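June, late evening

Back at Flaltalside this morning to look at the hardware display again. I drove 89 miles to get there and the coffee machine in the lobby was out of cups, so I started the day with what was left in my thermos. I had meant to write up the visit over lunch and didn't, so this is from memory and from what I wrote on the back of the parking receipt.

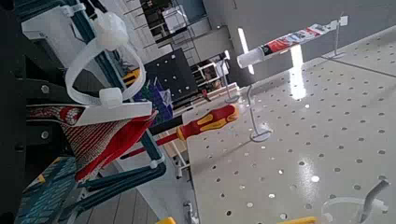
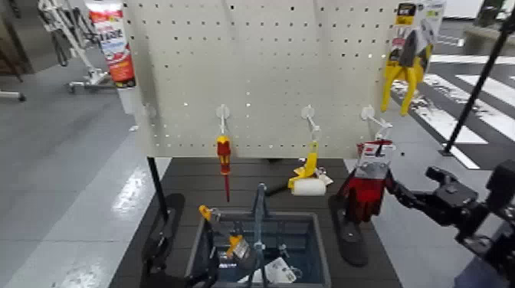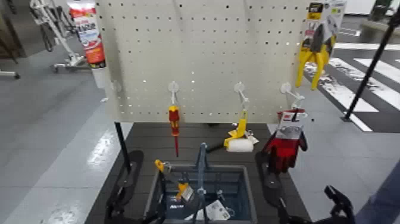 I went because of an argument I have been having with myself since Clukwood asked me whether they should wait on replacing their evening stocker. They run five stores, all hardware and paint, and the evening shift is the one they can't keep filled. The question they put to me was simple: can a machine put things back where they belong yet? I told them in March that I didn't know, and I have been putting off a better answer. A shop wall is a harder test than it looks on paper. A screwdriver with a red and yellow handle, hanging point down from a white hook, is about as easy as stock gets. It is stiff, it is brightly colored, and it stays the same shape whichever way you pick it up. A pair of gloves under a header card is another matter. The card is stiff and the fingers are not, and the part you need to get over the hook is a little hole at the top. A person does that without looking. I have done it myself for whole afternoons, talking to customers the entire time.

The people at Vrabec, who do the software, are more hopeful than I am. They gave me two figures to take home. In their log since the winter there are 1,953 tries at hanging an item on a hook, and 1,575 of those were marked as good. I worked it out on the receipt and it comes to a bit over 80 percent. They said it as if it were a high number. I can see why they are pleased, given where they started, but I kept thinking about what the other ones would look like in a store at nine at night. That is 378 items not on the hook. If a new hire left me that many to pick up I would have a talk with him.

On the other hand a new hire goes home and doesn't come back, which is the problem Clukwood has. So the honest comparison is with an unstocked wall, and I should put it to them that way.

Asked what "good" means in the log. It means the item is on the hook and the arm has let go. It doesn't count which way the label faces or whether the paint roller is hanging straight. Rollers bother me in particular. All the weight is out at the cover, and they tip on a single hook no matter who hangs them. In our store we gave up and put them in a bin. I suggested that a good part of the answer may be changing the wall to suit the machine, deeper hooks and more room between them, and the Vrabec people didn't like it much. They want it to work in a store as it stands. I understand wanting that. I would still change the hooks first, as it costs next to nothing.

Then the matter of the bin. There is one set into the middle of the table, with tools lying together in it, and I asked about picking from that compared with picking from a hook. The answer was that it depends what is on top. Same for me, I suppose, but I can stir a bin with my hand and feel for the thing I want. Had a long talk about tags. A paper tag lying on top of a tool hides the tool, and it also sticks to things and slides off them. I have never once thought of a price tag as an obstacle. I wrote TAGS on the receipt and underlined it twice.

Ate lunch in the car. Turkey sandwich, too much mustard.

After lunch I asked about housework, partly for Clukwood, who have a break room nobody cleans, and partly for myself. My own kitchen could use the help. The people from Cindov, who make the frames and the smaller parts, were more careful on this than Vrabec. They said wiping a clear counter is close. Loading a dishwasher is possible if somebody has set the dishes out, and at that point I would say somebody has done half the job. Folding laundry they would not promise at all. Cloth again – the same trouble as the gloves. They didn't want to talk about stairs.

I liked them for that. I have sat through enough sales visits to notice when a person says no to a question.

So, what I will tell Clukwood. Don't hold the evening position open waiting for a machine. Fill it if they can. In the meantime sort the stock into what is stiff and hangs from one point, and what is soft or top-heavy or sold in a bag, and find out how much of the wall is the first kind. My guess is more than half, but it is a guess and I should go and walk one of the stores before I put it in a letter. If it is more than half, then one trial in one store, late shift, with a person there, might be worth talking about next year. Pliers on a card I would put in the first kind. Sandpaper in sleeves I am not sure of. Caulk tubes stand up by themselves on a shelf, so they may be the easiest thing in the building, and I forgot to ask.

Also forgot to ask what happens when a customer has hung something on the wrong hook. That happens all day long. Must write to Vrabec about it.

Home by 7:30. Road work on the bridge both ways. Hung up my own coat and it slid off the peg, and I left it there until after supper. Need to order thermos gasket and call about the gutters.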